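Esbridge Shared Workshop – Notebook, Clotau gripper build
01/05/2025 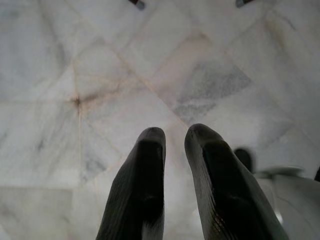

The purpose of this session was to set the zero position of the Clotau gripper after the Aasen servo was refitted. The servo horn was moved one spline and the zero was stored again in the Esar controller. Open and close commands were then sent in sets of seven. With the gripper open, the two fingers stand nearly parallel with a narrow gap between them, and the tip of the right finger reaches slightly higher than that of the left. The right finger also has small reddish-brown scuff marks near its base, toward the inner edge. These are to be checked against the November entry before any part is replaced.

Settings at end of session: open 161, closed 61, speed step 3. The earlier values have been struck out on the label inside the controller lid.

Outstanding: measure the tip offset with the feeler gauges; print one spare right finger; retighten the wrist screws – thread lock has not yet been applied. Members using the arm before then are asked to leave the speed step unchanged.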